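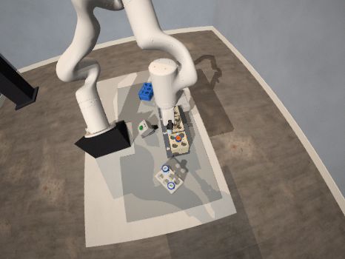
Floor covering for a rented teaching room, and what may be laid on top of it

Our office is preparing a specification for new floor covering in a ground-floor teaching room of 792 square feet at the Kunska annex. The existing carpet tile is worn through at the entrance and will be removed in August, while classes are out. The preferred finish is a brown wood pattern, with a pale rectangular work surface laid directly on top of it in one part of the room. The landlord, Verhoeven, has approved the pattern in principle but asks that we state in writing how the covering will be protected under anything that remains in place for a full term. Two suppliers have replied. Lullis offers a floating click product with a separate underlay. Cludier offers a glued sheet product and advises against the floating type in a room of this size. We would be grateful for guidance on three matters: whether a long-term surface laid on the floor will leave a permanent mark, which of the two types is better suited, and what wording the landlord is likely to accept.

Posted by Ward Van der Linden
Facilities and Leasing

Graciela Insaurralde

I administer leases for a group of training centers and have dealt with a similar request. My remarks below are general and should be checked against the text of your own agreement.

On marking, two separate effects should be considered. The first is color change. Many patterned coverings lighten or yellow with daylight, and the part under a fixed surface keeps its original shade. When the surface is later moved, an outline remains. It may fade in time, but a landlord inspecting on the last day of the lease will see it. The second effect is chemical staining. Rubber feet, rubber-backed mats and some foam sheets can discolor vinyl, and this does not clean off. Please require in your specification that no rubber touches the finish, and ask each supplier for a written list of backing materials it accepts.

On the choice of product, a floating floor must be free to move at its edges. Heavy items that pin it in several places may cause joints to open or boards to lift. Glued sheet does not have this difficulty, although it is harder to remove and the adhesive residue may become a charge against you at the end of the term. In our case we chose glued sheet and agreed the removal charge in advance. I would recommend that you do the same if Cludier will quote for removal now.

For the landlord, we used wording close to the following, and it was accepted without amendment:

"The Tenant shall place a non-staining barrier sheet beneath any item remaining in one position for more than 60 days, and shall lift and inspect the covering beneath such items once in each term. Variation in shade arising from ordinary daylight shall be treated as fair wear."

The last sentence is the important one. Do not let it be removed.

152_maple

Get the subfloor checked for moisture before you pick anything. Ground floor rooms with old carpet are often damp underneath and neither product will last if that is the case. Also order 2 extra boxes (or a spare piece of the sheet) from the same batch and store it flat.

Ward Van der Linden

Thank you both. The moisture test has been added to the scope of work and will be carried out once the carpet tile is lifted at the entrance. Cludier has been asked to quote for removal. The draft clause has gone to Verhoeven with the daylight sentence included, and I will post their reply on this page when it is received.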